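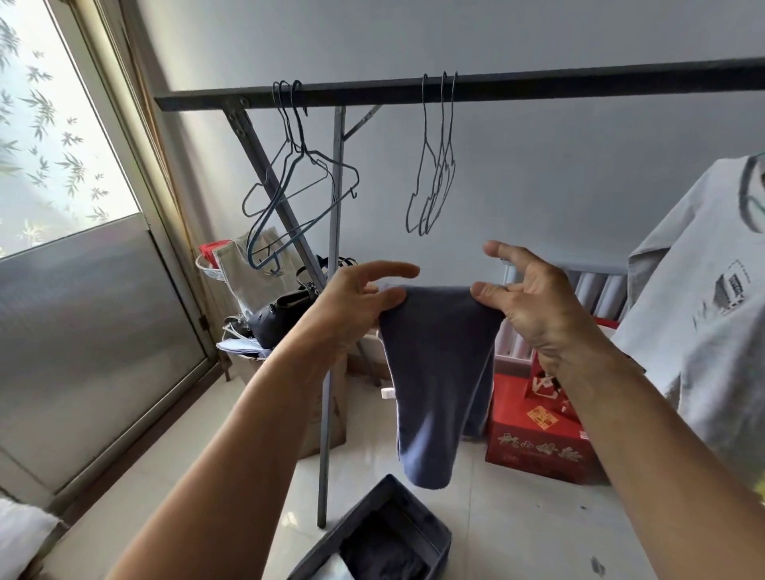
By Jelier, posted Wed 1 March

Blog > Thinking and Deciding > Decision Journal FAQ

I get a lot of email about keeping a decision journal, and I end up typing the same replies over and over, so I've gathered them on one page. If your question isn't covered, send it along and I'll add it when I get a minute.

What is a decision journal, anyway?

It's a notebook (or a file, or a stack of index cards) where you write down a choice before you find out how it went. You put down what you're deciding, what you expect to happen, and how sure you are. Then you close it and go live your life. Months later you come back and compare. I started mine when I was trying to figure out whether to leave a job in Stusville, and I've been hooked ever since!

How is it different from a pros and cons list?

A pros and cons list helps you pick. The journal helps you find out what kind of picker you are. I still make lists, and I'll often tape one right into the entry, but a list never asks me to say "I think there's a 70 percent chance I'll be happy with this." Writing that number down is a little scary the first few times.

Which decisions should go in?

Anything you'd be annoyed to get wrong. Mine has job stuff, a couple of big purchases, whether to sign up for a class, whether to bring up a touchy subject with family. I don't write up dinner. When I began I logged everything and was sick of it inside two weeks, so please don't do what I did.

How long should an entry be?

Mine run to 100 words, give or take nothing, because I set that as a hard limit and I'm stubborn about it. You could go longer. A friend of mine fills pages and loves it. I found that with more room I'd start arguing my case like a lawyer, and when I reread those entries I couldn't tell what I'd really believed.

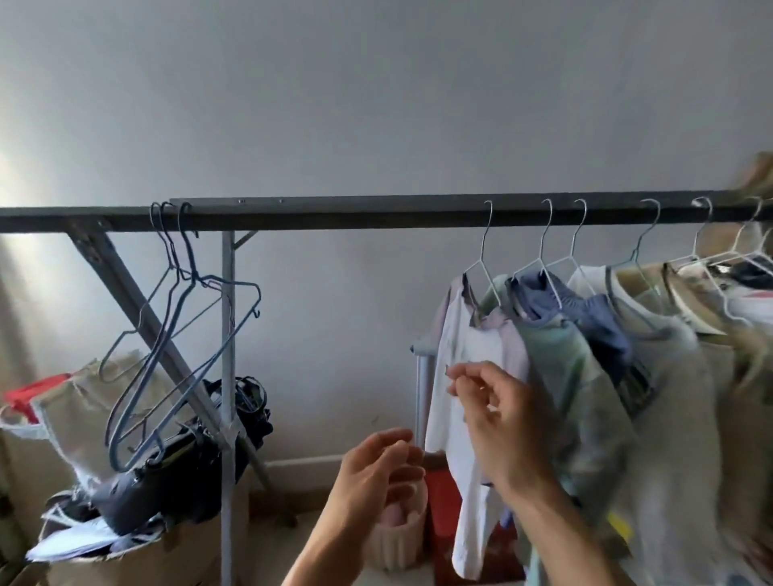
The other thing I do is write down my mood, just a word or two: tired, rushed, excited, mad at the bank. It felt silly at first, but it's now the part I read most closely. My "rushed" entries are a mess, and I've learned to sleep on those when I can.

Do I really have to put a number on how sure I am?

You don't have to do anything! But I'd try it. "Pretty sure" meant one thing to me on a good day and something else on a bad one. If percentages make you itch, use a scale from one to five and stick with it.

When do I look back?

I put a review date on each entry when I write it, and I do one big read-through in December with a pot of coffee. Last time I had 38 entries to go through and it took most of a Saturday. Go easy on yourself while you do it. A good choice can turn out badly and a dumb one can get lucky, so I score how I decided first and only then look at what happened.

What if I keep making the same mistake?

Welcome to the club. Mine is saying yes to things that are far away on the calendar. I had it in writing four times before I noticed. Now I ask myself if I'd still say yes if it were tomorrow morning, and I write the answer in the entry.

Paper or app?

Paper for me. I tried Urio for a while and it was perfectly nice, the reminders especially, but I kept going back and tweaking old entries to make myself look smarter. Ink doesn't let me. If you want the reminders, go with an app and promise yourself no edits.

Can I do this with a partner or a team?

Yes, with one rule: everybody writes their guess before anybody talks. We did this on the Janow project and the guesses were all over the place, which led to the best meeting we'd had in months. Once one person speaks up, the rest of us tend to drift toward whatever they said (I'm terrible for this).

I missed a month. Should I start over?

Nope, just write the next one. I have a gap of a whole summer in mine.

667 shares | 38 comments

Contact | Copyright Jelier | Back to top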